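### 4.2 Incentives and Stated Intentions

Of the 294 firms surveyed in Pristberg, 174 told us the tax credit had mattered to their choice of site. Only 16 could name the credit. Flinwood, which offered no credit of any kind, drew three new employers over the same period and held one ribbon cutting for all of them, in May, apparently to save on ribbon.

We read the Pristberg replies with some caution. A manager asked whether free money was welcome will tend to be polite about it. Rents and road access did more to explain where firms went (Figure 3).

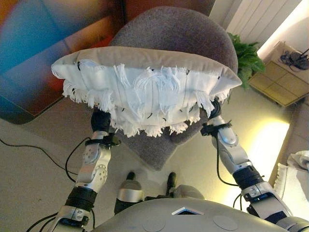 Would the firms have come without the credit? Most of them probably would have, judging by the leases, many of which were signed before the city council voted.

**Figure 3.** Raising a cushion above an upholstered chair.

Driltitport is taken up in Section 4.3.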